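Celtura Marti 2 electric scooter - first impressions after a few weeks

Posted October 25, 2018

Right, quick one as I'm meant to be out the door. Lots of you asked what I replaced the old scooter with, so. It's the Marti 2, from Celtura. Paid 368 quid, my own money, no freebie, no code to click on.

Wanted something for the commute. Station to office, office to station, the odd run to the shops. Not a racing thing. Had an electric skateboard before and loved it but carrying a bag of shopping on one is asking for a bruise, and my knees have had enough.

Out of the box it's nearly all built. Four bolts into the stem, hex key supplied, hex key is rubbish. Use your own. The manual is one folded sheet and the English on it is fine but tiny. Charged overnight, went out next morning. 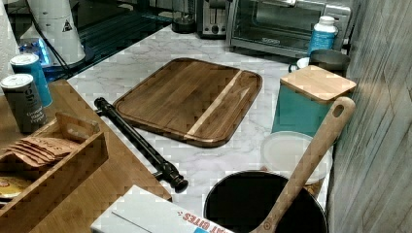 First ride. Pull off is gentle, you kick once and the motor comes in after a sort of half second pause. Annoyed me on day one, don't notice it now. Three modes. Eco is for pavements full of prams, pushing it along basically. Middle one is where I live. Top mode is quick enough to be silly and it eats the battery.

Top speed they say 15 mph. Believe it on the flat. Uphill, no. There's the long drag out of Brandville past the allotments and it drops to a jog halfway up, with me kicking to help. I'm not light, to be fair, and had a rucksack on. If you live somewhere properly hilly look at a bigger motor and pay the extra.

Range is harder to say. Going to work and back in the middle mode I charge every second evening and it's never died on me. In top mode I ran it down in one afternoon, daft but fun. The battery gauge is four bars and the last bar lies. Goes from one bar to limping in no time, so treat one bar as empty.

Brakes good. Disc on the back, motor brake on the front, one lever does both. Bit grabby when new, I backed the cable off a half turn and its much better. Do a few stops in a car park before you go near anyone.

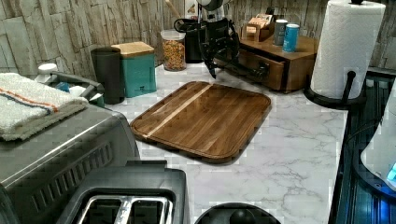

Tyres next. Solid rubber on the back, air on the front. Odd choice? Works though. The back one never punctures and the front soaks up the worst of it. Still, cobbles are horrible. The old bit of Stuvitthorpe by the market is all cobbles and I get off and walk, teeth rattling otherwise. Smooth tarmac it's lovely, really quiet, just a hum.

Wet weather. Been caught out twice. Rear mudguard is too short and you get a stripe up your back, exactly like a cheap bike. Painted lines are slippery on the solid tyre so go easy on crossings. There's a rubber flap over the charging port, check it's pushed in, mine pops open if I look at it wrong.

Folding is the best bit. Foot on the lever, stem drops, hooks on the rear guard, done. Fits under a train seat if you get the end one. Carrying it is another matter, it's OK up one flight of stairs, by the third you're swapping arms. A strap would help and they don't do one, come on Celtura.

Lights. Front one is for being seen, not for seeing. October evenings are already dark by the time I leave so I've put a proper bike light on the bars. Rear light brightens when you brake, nice touch. Bell is a bell.

The app, skip it. Wanted my location, my contacts, an account. All it gave me was a lock function that makes the wheel stiff and a mileage count which is on teh display anyway. Deleted. 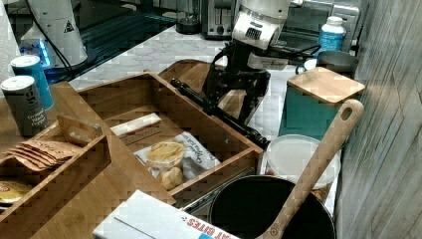 Wobble: a few people have reported play in the stem hinge. Mine had a bit after the first fortnight. There's a grub screw under the rubber collar, nip it up and it goes. Worth checking every so often, don't leave it.

Customer service, one email about the mudguard, reply in two days, polite, no help at all. They said a longer one is "being looked at".

Compared with the 800 pound ones I tried in the shop? Those pull harder and have suspension and I'd like one please. But for flat town riding I couldn't tell myself it was worth over double. I'd put the difference into a decent helmet and lock.

Oh and check the rules where you are before buying, because roads and pavements are both a no in the UK as it stands, whatever the shop tells you. Yes I know what I said about the commute. Don't write in.

Good: folding, brakes, quiet, price.
Bad: hills, cobbles, mudguard, app, hex key.

Would I buy it again, yes. Four out of five. Will update when the back tyre wears down, if I remeber.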